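Progress report, equipment line – second period

Project: Irer, table-top handling of household objects
Site: Listcombe workshop

1. Summary

In this period we finished the comparison of grippers, we ordered the spare parts that were agreed in the last call, and we prepared the list of purchases for the next year. The spending is inside the plan. We ask for one decision from the funder, in section 4: whether the second arm can be bought in April or must wait for the next budget.

2. Spending against plan

The equipment line for this period was 3000. From this we have spent 1550, and the invoices are in the annex. The biggest part went to the replacement fingers and the cable set from Yagi. The delivery took longer than the supplier wrote in the offer, and for this reason the tests with heavier objects started late. We now have 2 complete finger sets on the shelf and we don't expect to order more before the end of the project.

An amount of 500 is reserved for test objects, table fixings and small tools. We didn't touch it yet. We used objects that were already in the workshop, and this was enough for the first list of tasks. For the second list we will need objects of more different sizes and surfaces, and the reserve will be used then.

The rest of the line is not committed. We would like to keep it for repair and not move it to travel, as was suggested in the comments to our previous report. A broken wrist cable can stop the work for many days, and we have no second arm to continue on.

3. State of the work

The Nala task list has now three groups: picking up a single object, putting an object into a bowl or on a plate, and clearing the table. The first group is finished. The second is in progress and the third is not started.

For the second group we changed the plan a little. At first we wanted to use only boxes, but the people who tried the system asked for rounder things, so we included cans and balls. These objects roll, and the operator needs more time for each attempt. We have corrected the schedule for this – the end date of the group moves by three weeks, the end date of the project stays the same.
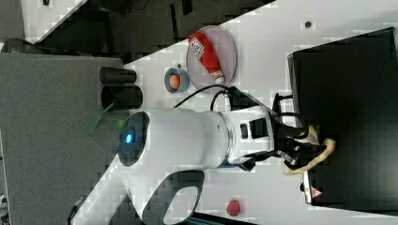 Figure 1. Arm with black gripper at the test table. On the table: a can lying across a plate and a ball in a bowl.

The routing of the cables at the wrist is still a point of attention. In the present setup they go in a loop outside the arm. We asked Yagi for an offer for a shorter set with a protective sleeve. If the price is reasonable we will pay it from the repair money.

4. Planning and decision requested

For the next period we plan the following purchases:

Shorter cable set with sleeve, if the offer is accepted
Test objects for the second task list, from the reserve
Second arm of the same type, with gripper and mounting plate

The third item is not covered by the present line. We have compared buying and renting. Renting is cheaper only when the project ends on time and the arm is not needed after, and Listcombe wants to keep the table in use for teaching. Our preference is therefore to buy. If the decision comes in April, the arm can be installed before the third task group begins. If it comes later, we will do this group with one arm and reduce the number of repetitions.

5. Open points

The insurance of the equipment must be renewed, and we wait for the new conditions. The service contract doesn't include the gripper, and we are asking what it would cost to add it. The updated inventory list will be sent together with the next invoice.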